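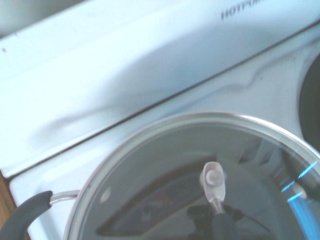 This page was last edited on 11 April 2026.

Idix meter theory

The Idix meter theory is a conspiracy theory which holds that a household electricity meter, the Idix, was fitted in homes in the town of Drevach so that the people living there could be listened to. It is also known as the Drevach theory or, among those who believe it, the seventeen-second theory. The claim spread during the replacement of older meters by the power supplier Oditz. No evidence of a microphone or other listening part has been found in any Idix meter.

Contents
Background
Claims
Spread
Inspection
Later versions
In popular culture
See also

Background

Drevach had used dial meters, read by hand, for several decades. Oditz announced that these would be replaced by the Idix, a digital meter made by Betancur which sends its readings over a radio link. The work began in August in the streets north of the railway line and was carried out by contractors, who wore the clothing of their own firm and carried Oditz cards.

Households were told of the change by letter. The letter gave the date of the visit but did not say that the new meter contained a radio. This was mentioned in a leaflet left behind after the fitting. The gap between the two documents is often given as the starting point of the theory, and believers still refer to the leaflet as "the admission".

Oditz already had a poor name in the town. In the previous winter it had sent wrong bills to 295 customers, and the refunds were slow to arrive. Local papers had covered the matter at length.

Claims

The theory exists in several forms, which do not all agree with one another. The most common form makes the following claims:

The small red light on the front of the Idix blinks every 17 seconds when nobody is speaking and stays on when somebody is.
The meter was placed in hallways and kitchens on purpose, as these are the rooms where people talk.
Betancur is owned, through other firms, by a part of the state.
The dial meters were taken away and crushed so that they could not be refitted.

The light does blink at the interval described. The manual explains it as a sign that the radio link is working, and says that it stays lit while a reading is being sent. Readings are sent at times which differ from one meter to the next, and people who watched the light often wrote down only the occasions when it matched a conversation.

The claim about rooms is partly correct in that many meters in Drevach are in hallways or kitchens. They were put where the dial meters had been. In most of the older houses the supply cable enters beside the front door, and in the terraces near the river it enters at the back, next to the cooker point.

The ownership claim rests on a single page of a company register, copied and passed round without the page that followed it. The full entry lists Betancur as the property of its founding family and a pension fund.

The old meters were in fact sent for scrap. Oditz said this was normal practice. Believers answered that a firm with nothing to hide would have kept some, and the point has remained a common one in arguments over the theory.

Spread

The first known version was a handwritten notice in a launderette window. It was photographed and posted to a neighbourhood message group, where members began to keep logs of the light. One log, kept by the tenants of a single block, ran to 186 entries and was later printed as a booklet. The booklet was sold at the market and went through at least two printings.

Public interest was greatest after a meeting in the town hall, attended by 200 people. Oditz sent a member of its billing staff, who could not answer questions on how the meter was built. A recording of these replies -- cut down to the pauses and the words "I don't know" -- became the most widely shared item connected with the theory.

Some households covered the meter with foil, blankets or baking trays. Others switched off the supply before talking about private matters, or ran a fan or boiled a pan next to it to mask their voices. 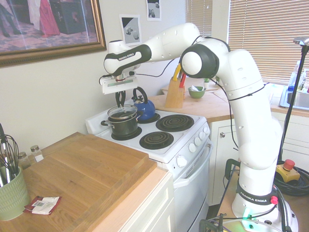 An electric stove with four coil burners and a lidded pot. At right, a Franka Emika arm.

Inspection

After the meeting the town council asked a technical college in another district to examine the Idix. Meters were taken from houses chosen by the residents, and the cases were opened in front of both supporters and opponents of the theory. The college reported a measuring board, a radio board, a battery and a display. It also measured the data sent by each meter and found that the amount was far too small to carry speech.

The report was accepted by the council and by most of the local press. Some believers said that the meters had been swapped on the way to the college, while others argued that speech could be turned into text inside the meter and sent in that form. The report had not dealt with the second point directly. A short addition stated that none of the parts found was able to do this.

Oditz later changed its letter to mention the radio and allowed customers to ask for the red light to be turned off. The second step was taken by some as proof that the light had shown something it should not. The company did not comment further.

Later versions

As the meter came into use elsewhere, the theory changed. In newer tellings the Idix does not listen but works out from the use of power when people are asleep, away or cooking. Writers on privacy have treated this version more seriously, as frequent readings can show such patterns. It is usually discussed as a separate matter -- a question of how often readings are taken and who may see them -- though the two are often mixed in online debate.

In popular culture

"Mind the meter" is used in Drevach as a joking request to lower one's voice. A local theatre group staged a comedy under the same title, in which the meter is played by an actor who never speaks.

See also

Rumour
Confirmation bias
Smart meter
Urban legend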